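About Woltirley

Woltirley handles returned and surplus small goods for online shops. Two product groups make up most of the intake: wireless earbuds with their charging cases, and tabletop decor, mainly vases. Goods arrive mixed and leave sorted, matched and labeled.

The company started with a single contract from Lasness, a home goods seller, and 100 boxes of unsorted returns. It now works through 400 boxes in a normal month and some 231 more in March, when the holiday returns are cleared.

What we do

Each item is unpacked, checked against the shop's list and given a grade from A to D. Grade A items go back to the seller. Grades B and C are repacked under the Tanguy label. Grade D items are sent for parts or recycling. Cases and earbuds are graded separately and then paired again by model and color.
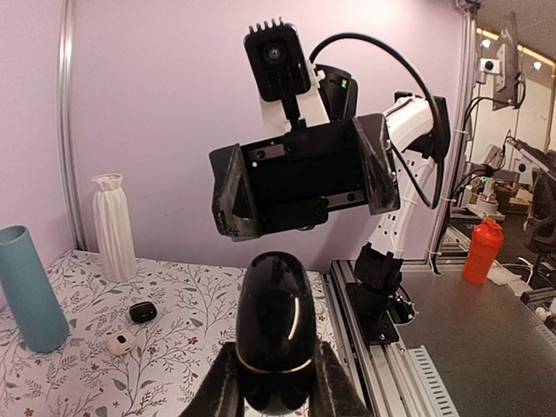
Filipa Veloso

Glossy black finishes take the most time at grading. A polished surface with a metallic band, such as a thin gold ring, shows fingerprints and fine scratches that a matte surface hides. These pieces are wiped with a dry microfiber cloth, turned once under a side light, and checked along the edge of the band, where dirt collects. Marks longer than a grain of rice move the item down one grade.

Matte and ribbed surfaces follow a shorter procedure. Fluted vases are brushed along the folds. Straight or tapered vases are checked at the rim and the base for chips.

Sorting surface

Sorting is done on cloth. Hard tabletops scratch glossy lids, and small rounded cases slide on them. Our cloths are washed after every 200 items. Cases are laid out with space between them so that each can be picked up without touching the next. Loose earbuds stay on the same table as the cases until a match is made. Unmatched earbuds are held for two months and then graded D.

Vases stand at the back of the table, clear of the small goods.

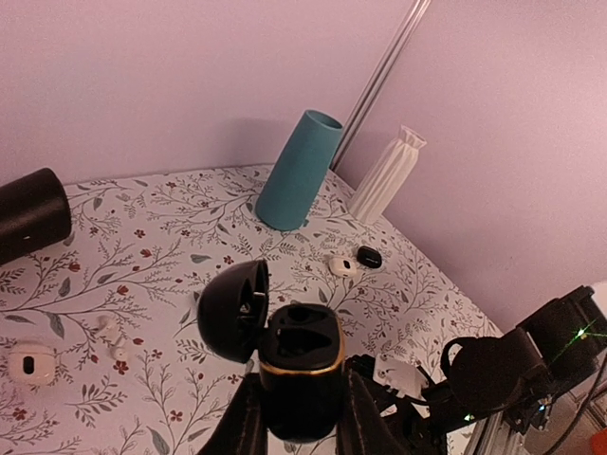 Earbud cases in black and white on the floral cloth, with vases at the back.

Records

Item numbers, grades and pairings are entered in Dronik, the stock program we have used from the start. Sellers receive a list with each outgoing shipment. It gives the item number, the grade, the reason for any downgrade and the box number.

Working with us

We accept mixed boxes. Glass and ceramic must be wrapped one by one. Earbuds should be sent inside their cases where possible. Boxes received before 2 p.m. are logged the same day. Large furniture, clothing and food are not accepted.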